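I promised a few of you back in June that I'd write up my first proper try at teaching a robot by remote control, and then the summer got away from me. So, with apologies, my notes from the Biko sessions (all in simulation, which is kinder to the furniture and to my nerves).

I drive both arms with a pair of hand controllers, and everything I do gets saved as an example for the robot to learn from later.
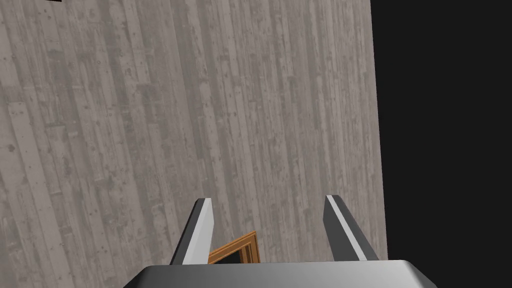
The hardest habit to break was rushing. Gavin Matheson, who has far more patience than I do, kept telling me to slow down near the object, let go of my own shoulders, and only then think about closing the fingers. I've saved 258 tries so far and thrown out plenty more!

Steering two arms from inside somebody else's head takes getting used to, too. I kept tipping my own head sideways in my chair, as if that would help. 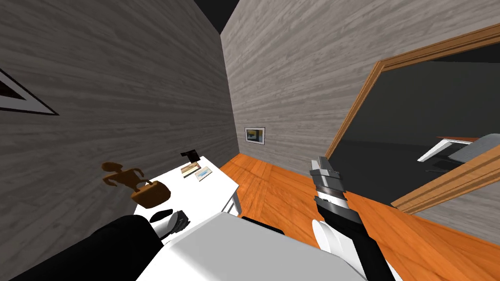 Robot's-eye view, with the left gripper out by the white table.

My wrists gave up after 9 tries in a row, so now I stop at five and make tea.

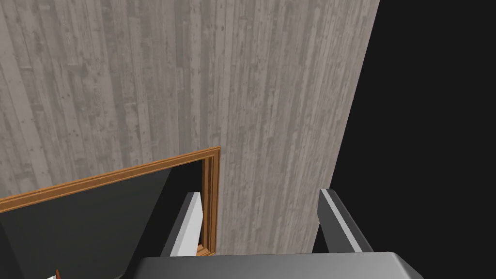 Next I'd like to try Radonjić, the smoother controller setup Gavin swears by, and see if my wobbles get any smaller. More soon, I hope!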